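Subject: Re: [hardware-reuse] drive trays in the older desktops

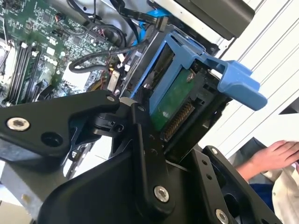
Dear Jianguo, dear all,

I had the same question in May, when the Wirnton office gave us their old desktops, so I write what I learned from them. Most of my trouble was in the order of the work. I was pulling the tray first and looking for the cables after, and one time I bent a SATA plug this way. Now I take off the data cable and the power cable before I touch the tray. On these machines the tray is the blue plastic one with a wide pull handle, and the drive sits in it with the green circuit board exposed on one side, so please keep your fingers off the board and hold the tray by its handle. If it does not come, stop and look again for a cable. The memory slots are near enough that I prefer to leave the modules in place until the drive is out.

Jianguo Mao wrote on Thursday:

> We have 15 desktops from Didden waiting on the shelf and I would like to
> start with the disks. Do we keep the plastic trays or throw them
> away with the broken fans? Also, must I write down the serial number
> of each disk, or is the number of the machine enough?

Please keep the trays. I am still missing some for the machines which go to the Angelovski school, and to buy them separately is more expensive than I expected. If a tray has a cracked side, put it in the plastics box - I tried glue and it was not good.

For the serial numbers: yes, each disk, please. In our list we have 177 disks now, and for the first ones I wrote only the machine number. Later I moved disks between machines and I could not say any more which was which. It cost me a whole evening to correct it. The list is in the Prultinell folder, second sheet. Please do not sort the first column, the formulas will break.

One question from my side. Does somebody have spare short SATA cables, with the straight plug? I need them for the next group and I can collect them after work.

With kind regards from the workshop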